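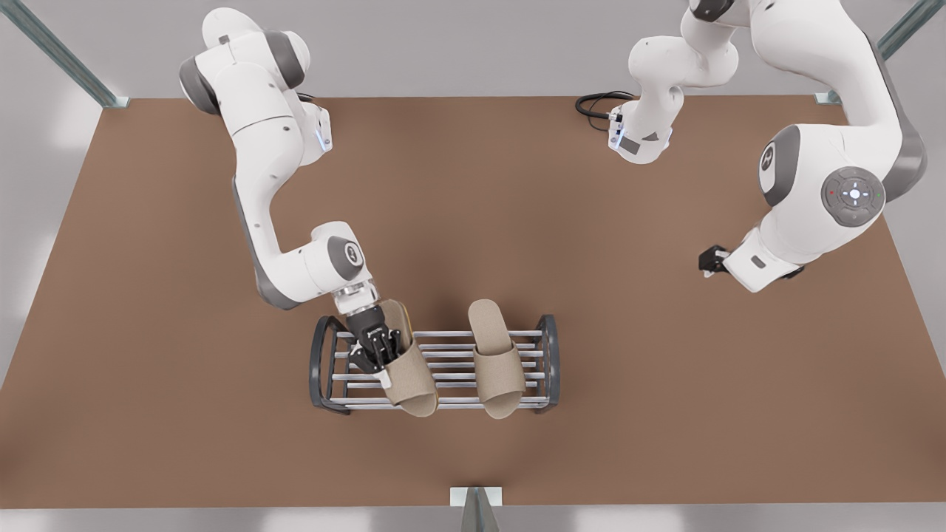
6. Good practice when recording two-arm tasks

This section applies to every session on the Flarivel station, simulated or real. Read it before your first episode. People who skip it tend to read it after their fortieth, with more feeling.

6.1 Before you start

1. Open the task card and read the whole thing, including the last line. The last line is usually where the end condition lives.
2. Check that the scene named on the card matches the scene you have loaded. "Slippers on rack" and "slippers off rack" use the same slippers and the same rack, and have caused more wasted afternoons than any fault in the hardware.
3. Home both arms. Wait until both have stopped before touching the controls.
4. Open and close each gripper once.
5. Enter your operator name as it appears on the rota. Initials, nicknames and "me" will be rejected by the checker.

Note: Scene layouts from the Skolby set were renamed in November. Old names still load, but the episodes land in the wrong folder. Use the new ones.

6.2 The idle arm

Most household tasks need one arm for most of the time. The other arm still counts.

1. Park the idle arm clear of the object and clear of the working arm's path. Over open table is fine.
2. Keep its gripper empty unless the card says otherwise.
3. Do not fidget with it. A wandering idle arm is recorded as faithfully as a useful one, and a policy trained on it will learn to wander.
4. If you need the second arm halfway through, bring it in slowly and from its own side.

Caution: On the real station, never rest a hand on the table because an arm "isn't doing anything". It is powered, and it has no opinion about your hand.

6.3 Gripping soft things

Slippers, cloths and soft toys forgive a bad grip just long enough for you to believe in it.

1. Approach from above with the fingers open.
2. Close until the material gives slightly, then stop.
3. Lift a little and pause for 300 ms. If the object slides, put it down and take a new grip.
4. Carry at the lowest height that clears the rack.
5. Release only when the object is supported. Dropping a slipper neatly into place is still dropping it.

Pairs should finish side by side and facing the same way, unless the card says otherwise. The checker compares the angle of each item with its partner. It is strict, and appeals go to Yi-an Hong, who is stricter.

Note: In simulation, fingers may sink into soft objects by a small amount. Up to 2 mm is accepted. Beyond that, end the episode and tag it CONTACT. Please don't try to shake the object free. The physics engine will take it as a challenge.

6.4 Ending an episode

1. Open the gripper and withdraw upwards.
2. Return both arms to the parked position.
3. Wait for the scene to settle, then press End.
4. Mark the result: DONE, PARTIAL or FAILED.

Mark what happened. A failed episode with the right tag is useful to us and goes in the Gretero archive. A failed episode marked DONE is a small lie that gets copied 3000 times.

6.5 Things that void an episode

Contact between the two arms, however light
Gripping the rack in place of the item
Resetting an object by hand while recording
Leaving the session paused for over 400 seconds
Changing the camera view after the first movement

Void episodes are kept for 30 days and then deleted. There is no need to delete them yourself, and the button for it has been removed, for reasons the Sun team would prefer not to revisit.

6.6 Stopping in a hurry

On the real station, press the red stop on the desk. In simulation, press Escape. Operators who move between the two should practise the difference at the start of each shift – Escape has no effect whatever on a real arm.

After a stop, do not resume the same episode. Home both arms, tag the recording STOPPED and start again from 6.1.

Section last revised 30 Dec 2021.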